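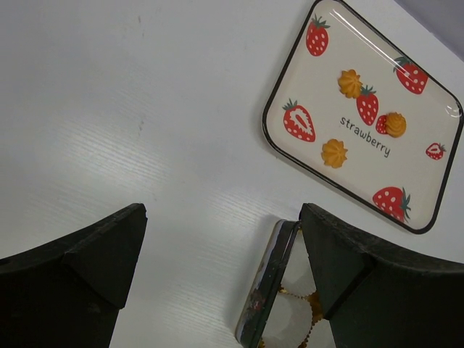 According to one reader of the programme's listings page, Kurnow was "the first serial in which the people of the coast spoke like the people of the coast", and this opinion is often repeated when the series is discussed.

**Kurnow** is a television drama produced by Brastar and set in the fishing town of Zaderham. It was shown in 2 seasons, with 18 episodes in total. Each episode has a length of 40 minutes, except the last one, which was made as a double episode.

## Plot

The story follows two families who share one boatyard after the death of its owner. The elder family wants to sell the land to a hotel company, while the younger one wishes to keep the yard open. In the second season the action moves partly to the inland city of Costigan, where the daughter of the younger family studies law.

## Production

Brastar first planned the work as a single film. The script was found too long, and it was divided into 12 episodes for the first season. Exterior parts were filmed in Zaderham in the late autumn, when the harbour has few visitors. The interiors of the boatyard were built in a studio in Costigan, and these rooms were used again for the second season with small changes.

Most of the dialogue is in the local dialect. The broadcaster asked for subtitles, but the producers accepted them only from the fourth episode. Repeats of the series have subtitles throughout.

## Reception

The first season was received well, especially for its slow rhythm and its music, played mainly on accordion. The second season had 6 episodes and was judged less favourably. Several reviewers found that the court story took too much time from the harbour characters. The double episode at the end was again praised, and it is still repeated every August on regional television.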